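What the arms changed at work

20 Aug 2024

I have worked at Pravano long enough to remember when sorting and kitting was all done by hand. You stood at a bench with bins on both sides and filled trays until the break. I did it for years and my wrists still let me know.

Last December the company took on the Kedora project. The idea is that people teach small jobs to a pair of arms by doing the jobs through them, many times over, with the cameras running. We had a meeting about it. Most of the questions were about hours, and the answer was that hours would stay the same through the first year. So far they have.

My own job is different now. Half the shift I am still at the kitting bench. The other half I run practice sessions with toy bricks and other small things, and then I go through what was recorded and mark the tries that are no good. A session is 30 tries. Our group has logged 2,108 of them since we started, and I threw out 241. The first ones I did were terrible.

The practice table, from the fixed camera and then from the wrist cameras:

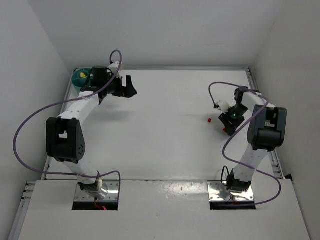
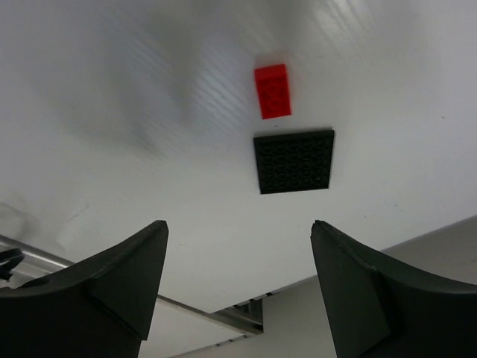
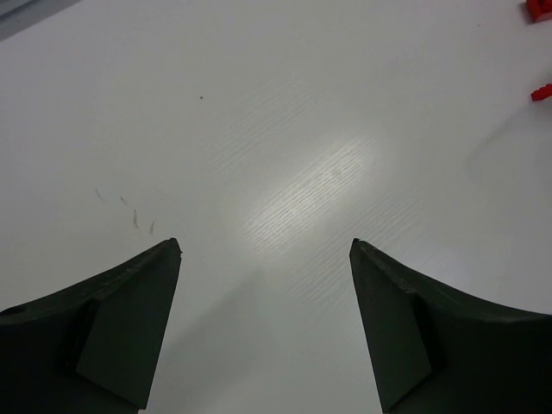 Is anyone going to lose their job over this?

At our site the count of people is the same as before, but two openings on the kitting line were not filled, and I think that is how it will go.

What I notice most is the kind of tired. Bench work made my back and hands sore, and I could think about dinner while I did it. With the arms I sit down and my hands are fine, but I have to pay attention the whole time. After about 20 minutes I need to look at something far away. We asked for a short break every hour and got it.

The other change is pay. Kulkarni, the firm that keeps the arms running, trains us on the software, and finishing that course moves you up a grade. Not everybody wants it. A few of the older hands said they would stay on the bench as long as there is one, and the supervisor - to her credit - left it at that.

The next course is at the Ploltov site. I signed up for it this morning.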